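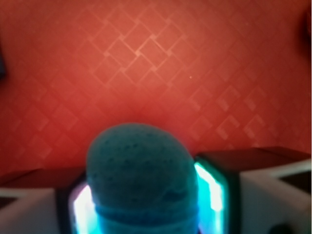 How to run your own caffeine test

Caffeine helps most endurance athletes, but the size of the effect varies a lot from one runner to the next. A simple home trial will give you a fair idea of where you sit.

What you need

A flat 5 km course or a 400 metre track, a watch, a scale, and caffeine tablets with the dose printed on the label. Coffee is harder to use – the caffeine content changes from cup to cup. Check with your doctor first if you have a heart condition or high blood pressure.

Step 1. Work out the dose

Use 3 mg per kilogram of body weight. A 60 kg runner takes 180 mg. Round down if your tablets don't divide evenly.

Step 2. Set the schedule

Plan four time trials, one a week, at the same time of day. Take caffeine before the second and third only. Eat the same breakfast each time and skip your usual coffee that morning.

Step 3. Run the trials

Swallow the tablets with water one hour before the start. Warm up for 15 minutes, then run the distance as hard as you can. Write down your time, heart rate and the temperature.

Step 4. Compare

Average the two caffeine runs and the two plain runs. Ignore a gap of a few seconds. If you slept badly after a caffeine day, note that too.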